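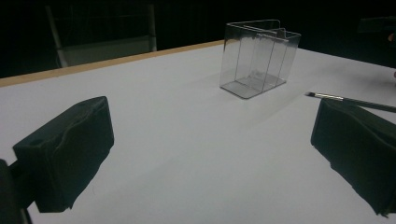
Clear organizer on the white table, before sorting.

Desk and Drawer Sort-Out: Gallery

Photos and notes from the March sort-out of the craft room at Niltolo, our shared studio. The job was to get the small stuff out of shoeboxes and into containers you can see through. Parveen Lashari planned the layout and wrote most of the labels. I did the lifting and kept the notes.

Select a photo to enlarge it. Notes for the stations without photos are included so the page matches the printed sheet on the studio door.

1. Clear organizer
Rectangular, see-through plastic, open at the top. It appears to have a divider inside, and there's a small step along the top rim at the back. We put it on the white table first to decide which way it should face. It went with the long side to the front.

Clear plastic shows every fingerprint. Warm water and a drop of dish soap is enough, then a soft cloth. Paper towel leaves fine scratches, and on the older ones you can see them when the lamp is on.

2. What goes in it
Pens and markers on one side, scissors and bone folders on the other. Glue sticks were in the original plan but they fell over and rolled under everything, so they have moved to the drawer. Please don't put loose pins in here. There is a tin for those.

3. White table
Stays clear at the end of each session. The top marks easily with alcohol ink, so use one of the grey mats from the rack. If something does get on it, leave a note on the door and Parveen will have a look at it. Do not use the scouring pad.

4. Thread and ribbon
Thread is sorted by colour, and ribbon by width. The Conska spools don't fit the pegs and are kept in the basket underneath. Anything shorter than your forearm goes in the scrap bag.

5. Paper shelf
Heavy stock at the bottom, tissue at the top. The Kazmi paper is kept flat in its own folder — it curls if it stands up, and the curl doesn't come out again. We lost a good part of a pack that way last winter.

6. Beads and buttons
These took the longest. We stopped at 1,751 buttons, counted over two evenings, and left the rest in the big jar. The counted ones are in the shallow trays by size. Shank buttons have their own tray. Beads are still in the bags they came in and will be done next time.

7. Labels
We made 49 labels. Black printing on white, lower case, stuck on the front left corner. The first batch was stuck to the lids, which was no help once the lids were off. If a label peels, there are spares in the envelope taped inside the cupboard door. The Truvine label tape is the one that fits our printer. The other roll jams.

8. Still to do
The bottom drawer.
The box of frames with no glass.
Cords and chargers, most of which don't seem to belong to anything in the studio. If you are missing one, check the box before it goes to recycling.

We could use 12 more small lidded tubs if anyone has some at home. Takeout containers are fine as long as the lid still closes properly. Leave them on the bench beside the sink.

Words by the studio desk. Labels and layout by Parveen Lashari.

Back to all galleries
Next: Tool wall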